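The Brultport Music Honors wrapped a little before midnight, and by breakfast the phones of everyone in attendance had told us more than the broadcast ever did. Bellamy, who took home Album of the Year, posted 301 times between the car ride over and the last slice of after-party pizza. One of those posts was the trophy. The rest were mostly shoes.

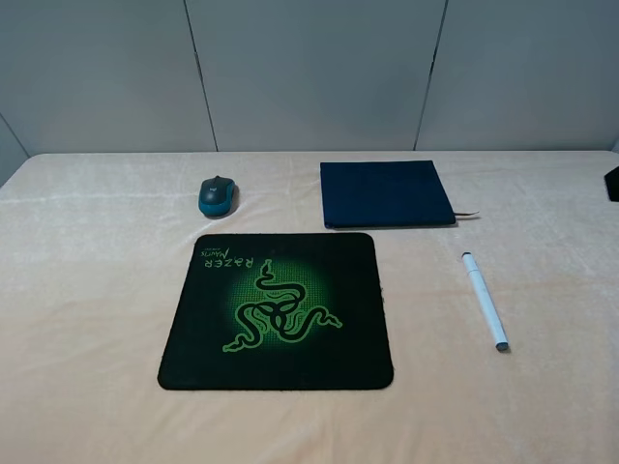

A square black mouse pad on a fleece-covered table.

Pop duo Arnier, up for four awards and winner of none, took it well – their backstage video of a vending machine refusing a dollar bill had more viewers by morning than their performance. They have since announced a remix.

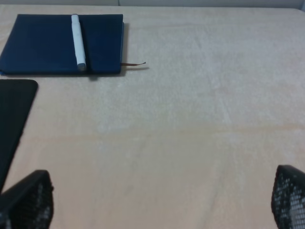 MUSIC / AWARDS SEASON

Divent, the streaming service that sponsored the show, had promised 200 surprise guests on the red carpet. Fans who sat through all of the arrivals recognized a weather presenter. The service says the other guests were "more of a behind-the-scenes surprise." 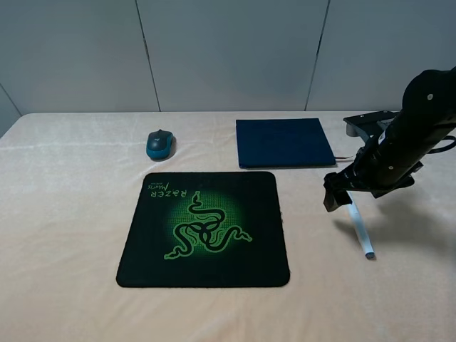 Bellamy closed the night with a nine-minute ballad and a costume change in the middle of it. The second outfit was black with a bright green glow on the chest that faded out at the edges, much like the print on the mouse pad here, and it got 437 comments before the song was over. Most asked where to buy it. Bellamy's answer, posted from the pizza line, was a picture of a shoe.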